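Misunora Group Session Transcripts

README, last changed 12th March

This folder holds written transcripts of peer support groups which were run in Vullbridge and Grorkside. In these groups, adults meet to practice listening, to talk about stress at home or at work, and to learn how to stay calm in a hard conversation. The transcripts can be used for research on group learning and for training new group leaders. 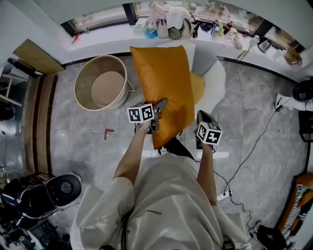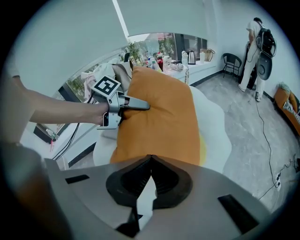 What is inside

The collection has 200 transcripts, one plain text file for each session. They come from 9 groups. Every file begins with a short header: group code, session number, topic, and language. After the header comes the talk itself, one speaker turn per line.

Speakers are shown by a letter and a number. L1 is the group leader, and P1, P2 and so on are participants. A participant keeps the same code in all sessions of one group, but the codes start again in the next group. Please do not join P3 of one group with P3 of another.

Folders

sessions – the transcripts
topics – a table with the topic and the main exercise of each session
forms – the consent form and the feedback form, both empty
notes – remarks of the transcribers, not complete

How the text was made

Each session was recorded in sound only and typed by hand. A second person then compared the text with the recording. Small words like "um" were kept. Pauses longer than three seconds are written as (pause). When two people speak together, the line is marked with (overlap), but the exact moment is not given.

Names of people, streets and employers were replaced with general words in square brackets, for example [sister] or [workplace]. The recordings are not part of this collection and we cannot share them.

Known problems

Four of the files have no topic in the header. The topic can be found in the topics table.
The Grorkside groups had a summer break in August, so their session numbers continue after a gap in time.
In the older files, crying and laughing are both marked as (emotion). We are correcting this slowly.
The Estrella group was held partly in Spanish. The Spanish parts are given in the original, and a translation exists for almost all of them.

Use

You may use the transcripts for teaching and for research that does not earn money. Please do not try to find out who the speakers are. If you quote a participant, keep the quotation short and give the group code and the session number. Should you notice a real name that we missed – this can happen – write to the Misunora office before you continue to work with that file.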